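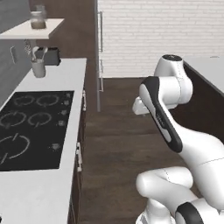

Budgeting for one arm, kitchen tasks – what are we forgetting?
Forum: Planning and Purchasing
Started by obenjelloun, 21 July 2023

obenjelloun
We have been working in simulation since April and now we're putting together a request for real hardware. The plan is one seven-joint arm on a fixed base, one two-finger gripper, and a mock kitchen to put them in. The tasks are small ones: open a cabinet, turn a knob, put a thing on the stove and take it off again.

Two quotes so far. Okutham sells the arm directly, with the controller in the box and a one-year warranty. Tandow is a reseller and offers the same arm used, with a refurbished controller and 90 days. Tandow is a good deal cheaper even after freight.

What I have on the sheet besides the arm:

Steel mounting plate and hardware, 670 dollars
Emergency stop with a long cable, 139 dollars
Control computer, 836 dollars
Spare fingertips, 190 dollars a set, two sets

What is missing from this list? I get to ask once this year, so I would like it to be right.

– Othmane Benjelloun

plainbearing
Shipping crate. If you buy used, ask if the original crate comes with it. We had to send an arm back for a brake problem and the repair center would not take it in anything else. The crate was a separate purchase and it took three weeks to arrive.

Also power. Check what circuit the controller wants and what the room has.

mk_rowley
I would not buy used for a first arm. With one arm, any fault stops everything. The money you save goes away the first time a joint needs service outside the 90 days.

quietgears
Disagree with mk_rowley. We bought both of ours used and the only failure was a cable. A one-year warranty sounds good until you see that the arm will sit in its box for four months of that year while you get the room ready. Ask Okutham when the clock starts. If it starts at delivery, you are paying for time you won't use.

mk_rowley
That is an argument for getting the room ready first. I still want the warranty.

obenjelloun
Good point on the start date, I'll ask. The crate was not on my list at all.

On the room: we don't have a layout fixed yet. The sim kitchen has a counter on each side and a fridge at the far end, and I had been assuming we would build something like it. I'm starting to think that is too much carpentry.

sixthaxis
Build the one wall you need. What does the arm have to reach?

obenjelloun
Toaster oven, cooktop, and the cabinet above. Same arm position for all of it if we can manage.

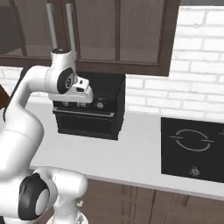 Gredham Home Robotics Club – Equipment and Planning

The toaster oven has the knob on the right side of the front and one long bar handle across the door. The wall cabinet has tall bar handles and glass doors. If we build only the stretch from the oven to the cooktop, that covers every task on our list.

sixthaxis
Then that is one run of base cabinets, one wall cabinet and one countertop. Buy the cabinets from a surplus place. You want ordinary hinges and you want to be able to replace a door when you bend it. I would skip the glass on the first build and put in a wood panel.

plainbearing
Agree about the glass. Also look at how low that wall cabinet hangs. In your render the hand is working right up near the front of the oven with the cabinet over it. Before you cut anything, run the whole motion and write down how much room the elbow takes. We moved our upper cabinet after it was already screwed to the wall and it cost us a weekend.

quietgears
You don't need a working cooktop. Get a dead one, or a sheet of black glass or acrylic with the rings marked on it. Same for the oven, pull the plug and leave the door and knob. That takes two items off your power budget and a long talk about fire rules off your calendar.

mk_rowley
A sheet with rings marked on it is fine for placing a pan. It is no good for knobs. He said knobs are on the list.

quietgears
The oven has a knob.

mk_rowley
The stove in his render has one too, down by the front edge.

obenjelloun
We want both in the end. For the first build the oven knob is enough, so a dead cooktop is fine, if I can find one that still has its control on it. Someone mentioned Slaoui for returned appliances. Has anyone bought from them?

sixthaxis
Slaoui, yes, twice. Scratch-and-dent stock, pick up only. Bring a tape measure because the listed sizes were wrong both times. No returns.

harbor_lane
Coming at this from the money side. Your sheet is all purchase and no upkeep. Add a line for year two, even if it is a guess. Fingertips wear. Cables wear where they bend at the joints. If the request has no second-year number, people read that as zero and then you have to go back to them.

And put your own hours in. Mounting, wiring and first calibration took us far longer than the supplier told us to expect.

obenjelloun
I can add year two. What would you put for cables?

harbor_lane
I'd get the price of one full replacement set from whoever you buy from and budget for that. Ask Tandow if they stock them at all. If they have to order from Okutham, you'll be waiting either way and you may as well know it.

plainbearing
Cameras? I see none on the list.

obenjelloun
We have two already, but no mounts. Adding mounts and a second calibration board.

Updated plan, then. Base cabinets and countertop from surplus, one wall cabinet with a panel in the door, toaster oven and dead cooktop from Slaoui if they have them. Crate, camera mounts, cable set and a year-two line go on the sheet. Arm still undecided. I have written to Okutham about when the warranty starts and to Tandow about joint hours, the crate and cables.

mk_rowley
If Tandow won't give you the joint hours in writing, that should settle it.

quietgears
On that one we agree.

sixthaxis
Post the cabinet height you end up with. We're redoing ours in the fall and I would like the number.

obenjelloun
Will do. Running the elbow check this week and I'll put the measurements in this thread.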